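Jutora's big spring update lands in May, and I get to tell you about it

Hello again from all of us at Cidwood! I've been sitting on this one for weeks and my inbox has been full of "so when?" messages, so I'm very happy to finally type it out: Clavach, the second season of our co-op farming and trading game Jutora, goes live in May. It's free for everyone who already owns the game, on every platform where you can play it now.
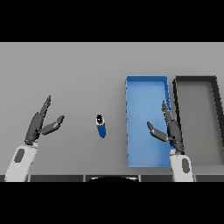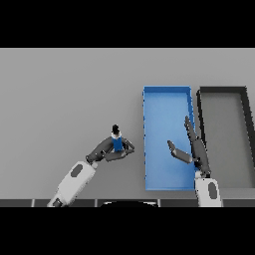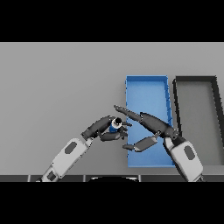

Rendered 3D views of a light gray tabletop with robotic arms.

Okay, on to the good stuff. Clavach is the name of the new valley, and you get there by taking the ferry from the old harbor once you've finished the lighthouse chapter. If you haven't finished the lighthouse chapter, don't panic, we've made it a good bit shorter (I heard you about the lamp oil, I really did). Everything you've grown, built or hoarded so far comes along with you, including pets. You can travel back and forth as often as you like and the ferry no longer charges a fare.

The valley is built around a river that floods. In the wet season the lower fields go under and you'll be planting on the terraces, then when the water drops you get the richest soil in the whole game for a short while and it's a mad scramble to get your seeds in! We've been playing it at the office over lunch and I can report that friendships have been tested. My own barley washed away twice before I learned to read the marker posts.

What's new in Clavach:

Flood farming, with terraces, sluice gates and a water level you can watch creeping up from your porch.
67 new crops, trees and wildflowers, and yes, the blue squash is finally one of them.
Boats you can build, paint and (sadly) sink.
A night market that opens at 9 p.m. game time and trades only in goods, no coins.
8 new neighbors, each with their own story, and two of them can move in with you.
Co-op saves that stay open when the host logs off.

That last one has been at the top of the request list since launch week. Up to now, if the friend who started the farm went to bed, everybody else got booted back to the menu. From May the farm keeps going for whoever's still up. The host decides who is allowed to sell animals while they're away, and I'd suggest you look at that setting before you do anything else.

We've reworked controls too. Gamepad players can now swap tools with a quick tap on the shoulder button, and holding it down brings up the old wheel for anyone who prefers that. Mouse and keyboard folks get full rebinding, including the fishing keys, which were stuck in place for a reason I'm too embarrassed to go into. There's larger text for menus and dialogue, a setting to turn off the timer on cooking, and a calmer camera for people who feel queasy on the boats.

Now, the music. If you played the first season you'll remember the harbor theme, because it's impossible to stop humming. The small studio behind it, Wijesinghe, is back with a whole new score for the valley. It changes with the river: slow and sparse when the fields are under water, then fuller as the season turns. I've had the night market tune in my head since winter and I'm not sorry. The score will be sold separately as a download, and it's included at no extra cost in the deluxe edition.

Want in early? We're opening a test in the weeks before launch, with room for 2,000 players. Sign up through the Jutora main menu under News, choose your platform, and we'll send out invitations in batches. You don't need to be a veteran, and we'd love to have plenty of people who've never touched the game, as the opening hours are where we most need fresh eyes. Progress from the test won't carry over to the full release, so please don't get too attached to your goat. Streaming and screenshots are fine from the first minute. The only thing we ask is that you keep the ending of the ferry captain's story to yourself until everyone's had a chance to see it.

If you're new to Jutora, the base game will be discounted from the day Clavach comes out until the end of the month, and anyone who buys it then gets the new season right along with it. There are no season passes and no paid boosts, and we aren't planning any.

A few quick answers, as I know they're coming. Cross-platform play works in Clavach the same way it does in the rest of the game. Mods built for the first season should load, but anything that changes the map will need an update from its maker, and we'll post the notes for modders ahead of the test. Old co-op saves convert the first time the host opens them, and the game keeps a backup. The winter festival is staying where it is, in the harbor.

For press and creators: review codes go out shortly before launch. Please write to the press desk at Cidwood with the name of your outlet or channel and the platform you'd like. The press kit will have the logo, key art, the full patch notes and two tracks from the score that you're free to use in your coverage. I'm also happy to set up interviews with the design or sound team, and mornings work best for us.

About Cidwood

Cidwood is an independent game studio and the maker of Jutora, a co-op game about farming, trading and getting along with your neighbors. The studio develops and publishes its own games.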